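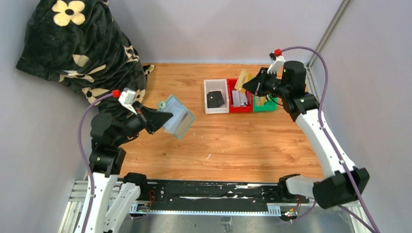

Subject: Re: [grestcombe-swap] pouches and the flowered blanket

Jan 24, 2020

Yes to both, still have them. Quick answers, am typing this between loads.

The pouches are the see-through pale blue kind with teal edges. Plastic, fine for buttons or thread, I would not put scissors in one. Got 200 from Tamard for the craft table and we used 17. Take as many as you want.

Blanket - very dark green, looks black untill you get it near a window. Big cream flowers. Plush, so it sheds a bit the first wash. Cold water, no dryer!! Too bulky for my closet which is the only reason its going.

Can drop at the Bralurton hall or you can come by, 247 Lim Road, side door. Need it all gone in 3 days please.

> Hi all, did anyone claim the little zip pouches from
> the January list? Also wondering what color the
> flowered blanket is, the post said green but my
> sister thought it was black. Our spare room is mostly
> cream so either would do. We can pick up.

Not all of them zip btw - check before you take a stack. Bring a bag for the blanket, a large one.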